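Week 6: the TV revival, notes
(F. Weerasinghe, Screen Comedy module)

Revival = same cast, same world. Reboot = new cast. Dont mix them up in the essay.

Case: Brodmont, hospital sitcom, 124 episodes. Reunion film talked about for years, cast keen, rights split between 2 companies. Read the Arellano interview, esp. the bit on ageing characters.

Why bother? Built-in audience, cheap publicity. Risk: finale gets undone. See Kiani, ch. 3, on endings that wont stay ended.
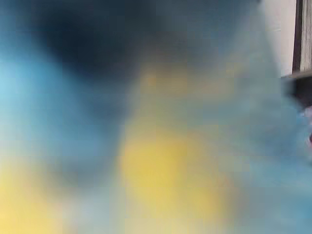
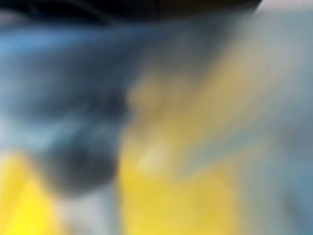
For next time

Watch the Trurska pilot and finale. One page on what a reunion would have to ingore.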